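Himo Table Sweep: README and data card

Last updated: 1 Jun 2023
6 min read

Hello, and thank you for stopping by! Himo is our small collection of tabletop cleanup demonstrations, all of them recorded by hand with a hand-held gripper and a brush.
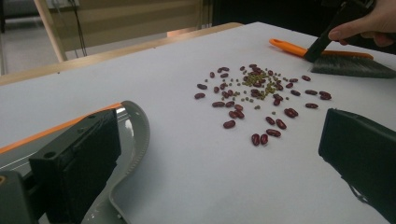

## What's in it

There are 1,013 recorded episodes, and 833 of them passed review and are in the main folder. The others live in `held_back/`, and we kept them on purpose, as a few people at Delgate told us they would like to train on the messy ones too. Each episode has the gripper video, the gripper pose, the finger opening and a short text note from whoever was holding the gripper that day.

The spills are dried beans: kidney beans and mung beans on a white tabletop. We like the pair very much. Kidney beans are big enough to go after one at a time, while mung beans wander off in every direction and make you work for a clean table (we have found them in shoes).

## How we record

1. Tip the beans out near the middle of the table and leave them however they land. Please don't tidy the heap first!
2. Start recording before you reach for the brush.
3. Sweep at your own pace, the way you would at home. If you miss a bean, go back for it and keep recording.
4. Set the brush down, hold still for a moment, then stop.

Most people need 15 practice sweeps before their wrist settles down, and those are never included.

## Labels

`reach`, `press`, `sweep`, `return`, `done`. Ademir Portela did the first pass in February and Chelsea Tapley went over every boundary after him. Where they disagreed about the start of `press`, we went with the later mark.

## Known gaps

- Only 6 people recorded, and all are right-handed.
- Lighting is indoor throughout.
- Pose tracking drifts on very fast sweeps. Look for `pose_ok = 0` and skip those stretches.
- Episodes converted with the old Parsons script have the finger opening in the wrong units. Run `fix_opening.py` on them once, and only once.

## Loading

Unpack everything into one folder and point the Tanent loader at it. If it complains about a missing index, delete `cache/` and try again. Questions are always welcome, and Chelsea answers most of them.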